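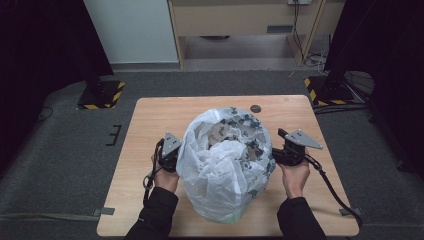 Two hand-held grippers on either side of a bunched-up plastic bag, seen from the head camera.

Rastaslow: bag handling demonstrations

Welcome, and thank you for taking an interest in Rastaslow! This is the demonstration set behind our work on soft, crumply things, and we hope it saves you some of the afternoons it cost us. Every episode was recorded by a person holding a pair of grippers, with no robot arm in the loop, and the policy is trained on those recordings and then moved over to the arms.

What you get

The release holds 2286 episodes, all recorded at our Ternville site. Each one comes with the head view, the pose of both grippers and the opening width of the jaws. We set 80 episodes aside for testing, and we'd kindly ask you to leave them out of training if you plan to compare numbers with ours.

Method, in short

The policy (we call it Pikar) predicts short chunks of motion for both hands together. Our first version in August treated the hands separately, and they kept pulling against each other — a bag will forgive a lot, but it won't forgive that. Predicting each gripper's motion relative to the other one helped more than any change we made to the network. Gains flattened out at almost 2000 training episodes, so a smaller download may well be enough for you.

Known limits

Thin plastic is hard on the eyes of any model. Highlights move whenever the folds do, and whatever is inside can show through as a pattern that the model takes for part of the bag. We haven't solved this, and would love to hear from anyone who has.

Loading

The Pinheiro reader in the tools folder opens everything. Run the check script first, please, as a partial download will load without any complaint and only fail later on.

Last updated 2018-12-10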